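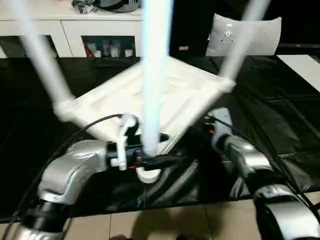 Odds and ends from the week

3/6/25

The town of Prermont is asking for designs for a new flag. The old one was drawn up for the town hall opening and hardly anyone flies it. Anyone who lives or works in town can enter, kids included, and the winner gets 1000 dollars. Entries go to the library desk on paper. They won't take email, which seems odd for a drawing contest, but those are the rules.

Vasanthi Iyengar is on the judging panel. She taught art at the Lougher school for 23 years and I trust her eye. I asked her what she hoped to see and she said fewer than four colors.

The bridge on Waneck Road is closed again. The county says the work will last until October. If you drive to Lougher in the morning, go by the river road and leave early. The bus is still running but skips two stops, and the notice at the shelter doesn't say which ones. I called and was told it's the mill and the clinic.

The Friday-less market schedule is out too: every other Saturday is gone from it, and I'd rather not get into that until I've read the whole thing.

Gutside, the small press over the hardware store, is putting out a book of old town photographs. Emília Vlček picked them from a collection of up to 2000 prints and kept 100. I've seen the proofs. The flood pictures are the best part, and there's a good one of the train station before the roof was replaced. Copies will be at the library by the end of the month.

My own flag entry is half done. It has a heron on it, and the legs need work.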